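Manalo Moves Small Parts Orders to New Warehouse in January
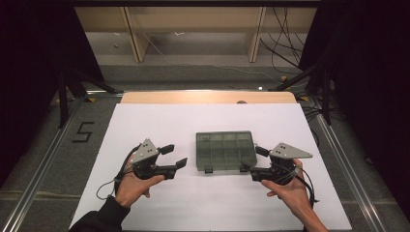 Manalo Press and Communications

Manalo will begin shipping all small parts orders from its new warehouse in Zollelach in January. The building holds 2,413 product lines, including screws, beads, washers and sewing notions, along with storage boxes to keep them in.

Orders placed before 3 p.m. will leave the same day. Shipping is free on orders over $50.

"Customers had been asking for a later cutoff, and the old site could not offer one," said Ditte Kragh, head of operations.

The pickup counter at the old address stays open through the end of the month – returns can be left there as well.

Press contact: Raimo Pelkonen, Manalo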